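Re: [shop-list] Itent wheel truing stand, worth it?

> I've been offered a used Itent stand with both axle adapters
> for 40. Does it hold dish, or do I have to flip the wheel?

Flip the wheel. Mine drifted after one winter of use and the Udby shop says theirs did too. At that price I'd still buy it.

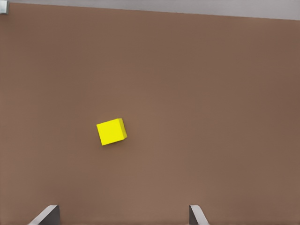
Spare parts

Urio sells the caliper tips. The Givier ones don't fit, the thread is different. Part number is 1,806, and ask for the old style if your stand has the round knob.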